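Bildergalerie: Projektkurs Greifen und Sortieren, Werkstattphase im November

Der Projektkurs Robotik arbeitet in diesem Halbjahr unter dem Arbeitstitel Tanui an einer Aufgabe, die aus der Ausschreibung des Wurport-Schülerwettbewerbs stammt: Haushaltsgegenstände unterschiedlicher Form sollen von einem Tisch aufgenommen und in einen Behälter abgelegt werden. Die Wertung erfolgt nach Anzahl der gültigen Ablagen innerhalb von 5 Minuten. Gegenstände, die beim Ablegen über den Rand kippen und wieder herausfallen, werden nicht gezählt.

Bevor der Kurs an die eigentliche Automatisierung geht, werden die Bewegungen von Hand vorgeführt und aufgezeichnet. Dazu dienen handgeführte Zweifingergreifer mit einer Weitwinkelkamera. Die Aufzeichnungen werden anschließend in einzelne Griffe zerlegt, beschriftet und mit dem Programm Drovum auf Vollständigkeit geprüft. Ein Griff gilt als vollständig, wenn Annäherung, Schließen, Anheben, Transport und Öffnen erkennbar sind.

Als Unterlage ist ein weißes Tuch vorgeschrieben. Es darf Falten haben, muss aber die Arbeitsfläche bedecken. Die Position des Behälters wird vor jedem Durchgang neu gewählt, die Gegenstände werden ohne festes Schema verteilt. Der Kurs hat mehrere Ablageorte erprobt und bevorzugt inzwischen den hinteren Bereich der Tischfläche, weil die Greifer vorn dann mehr Spielraum haben.

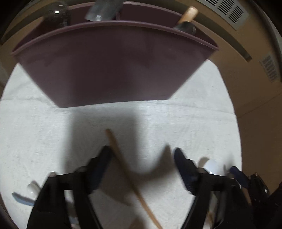
Arbeitsfläche mit violettem Kunststoffbehälter, geöffneter Greifer am Holzstab. Ein zweiter Greifer ist rechts unten im Einsatzbereich.

Dünne, längliche Teile sind für den Kurs die schwierigste Gruppe. Ein Stab lässt sich nur dann sicher halten, wenn die Fingerkuppen quer zu seiner Längsachse schließen. Liegt er schräg, muss der Greifer vor dem Schließen um die Hochachse gedreht werden. In den ersten Aufzeichnungen fehlte diese Drehung häufig; die Finger schoben den Stab dann über das Tuch, ohne ihn zu fassen. Seit der zweiten Projektwoche wird die Ausrichtung als eigener Schritt geübt und in der Beschriftung getrennt vermerkt.

Durchsichtige und glänzende Gegenstände verursachen ein anderes Problem. Reflexe wandern mit der Kamera und werden von der Auswertung gelegentlich als Kante gedeutet. Der Kurs nimmt deshalb jede Gegenstandsgruppe bei zwei Beleuchtungen auf — einmal mit Deckenlicht, einmal mit Tageslicht von der Seite. Schatten der Greifer werden dabei nicht entfernt, da sie auch im Wettbewerb auftreten.

Stand der Daten zum 18. Nov. 2020: 162 Durchgänge, daraus 1.903 beschriftete Griffe. Nach der Prüfung mit Drovum wurden nearly-Dubletten, also Griffe mit fast identischem Verlauf, zusammengefasst und nicht erneut gezählt. Fast 100 Durchgänge enthalten mindestens ein längliches Teil.

Die Fingerkuppen stammen aus einem Satz der Firma Gostero und werden bei sichtbarem Abrieb paarweise getauscht. Ein einseitiger Wechsel hat sich nicht bewährt, weil die Kuppen dann ungleich greifen und flache Teile verkanten.

In der nächsten Phase überträgt der Kurs die beschrifteten Bewegungen auf den Tischarm. Begonnen wird mit einem einzelnen Arm und kompakten Gegenständen; Stäbe und der beidhändige Betrieb folgen, sobald die Ablage zuverlässig arbeitet. Die Galerie wird nach Abschluss der ersten Armversuche ergänzt.

Kontakt | Impressum | © 2020 Projektkurs Robotik | Nach oben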